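About us

By Bezawit Mamo, workshop lead
Updated April

Rulden looks after hand-held grippers and the small arms they teach. We set them up, service them and fix them when they stop closing properly. The workshop is on the ground floor at Gudow, behind the loading dock, and there are two of us on the bench most days.

We started as the repair side of Araya, which built packing machines. When Araya stopped making its own equipment we kept the bench, the parts drawers and most of the customers. The work has changed since then. We used to rebuild conveyors. Now nearly everything that comes through the door has two fingers and a cable.

Most of our customers use their grippers in ordinary rooms, on towels, dishes and small appliances. We check the tools in the same sort of place, because a jaw that behaves on a steel bench can still snag on a looped towel or slide off a handle.

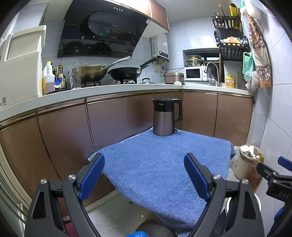

WHAT WE DO / Set-up and Service

A kitchen check begins with the jaws open. We look down the gap between the two blue finger pads and compare the lean on each side. The pads are ribbed, and the ribs are the first thing to wear. If one side has gone smooth we replace both, so they grip evenly.

Next are the joints. Each visible screw gets a turn with the driver by hand, never with a power tool. A loose joint shows up as play at the fingertip, and a joint done up too hard makes the jaw slow to open. We clean lint out of the linkages with a soft brush and put a very small amount of dry lubricant on the pivots. Grease is no good near fabric.

After that we set the zero. The jaws are closed on nothing, the reading is stored, and they are opened to their full width and read again. We run 200 open and close cycles and repeat the reading. If it has drifted, the tool goes back on the bench and we start over at the joints.

Every job gets a service sheet with the readings before and after, the parts used and the colour code of the pads. We have 1,351 sheets on file and customers can ask for copies of theirs at any time.

Parts and turnaround

We stock pads, screws, springs and cables for the grippers we service. Unusual parts come through Usport, our supplier, and can take longer. Please send both tools if you work with a pair, even when only one is faulty. Pack the jaws closed with a bit of foam between the pads.

226 shares | 2 comments

Contact: service desk, Rulden, Gudow
© Rulden. All rights reserved.
Back to top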